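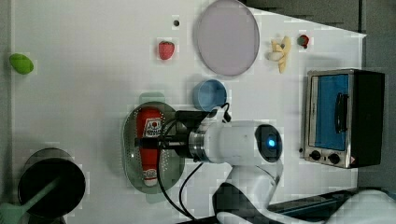 Where the Sauce Stays: Food Left in Packages in Student Kitchens

Student project report by Sylvie Sandhu
Larnport, 22/07/2025

1. Why I chose this topic

When I moved to the residence in Larnport, I was surprised how much food goes to the garbage together with its package. A ketchup bottle is thrown away when it becomes difficult to squeeze, but inside there is still sauce. In my project I wanted to know how much food is lost in this way, and if a simple change in the kitchen can help.

2. Method

In February I asked 12 shared kitchens in two residences, Clulgate and Rarkska, to keep their "finished" bottles, jars and tubs in a separate box. I weighed each package, then I cut it or opened it, cleaned it with a spatula, washed it, dried it and weighed it again. The difference I wrote in a table as food left.

The collection lasted 19 days. Packages which were already rinsed I did not include.

3. Results

In total I found 3,086 grams of food. The biggest part was thick sauces, and after them came yogurt and chocolate spread. Milk cartons had almost nothing inside. Clulgate lost more than Rarkska, but its kitchens also cook more often, so I would not say that its students are less careful.

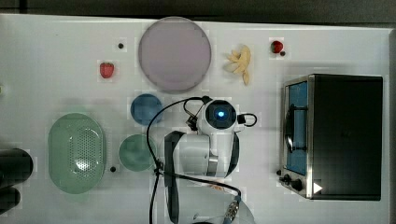

Reading time: 2 min

4. Fresh food

My supervisor, Dr. Căpraru, asked me why I did not measure fruit. Strawberries and bananas are also often wasted, but the reason is different: they spoil before somebody eats them. With a banana there is also the question of the peel, which most people do not count as food. For this I would need another method, for example a diary for each kitchen.

5. A small test

In two kitchens I put a spatula on a hook and a note which asked to store sauce bottles with the cap down. After this the food left per bottle was nearly half of the earlier amount. The test was short, and the students knew that I would weigh the bottles, so this result is weak.

6. What I would change

I would weigh the full packages too, so that the loss can be given as a percent. I would also write down the shape of each bottle. The ones with a narrow neck were the hardest to empty, but I noticed this only in the second week, when many were already recycled.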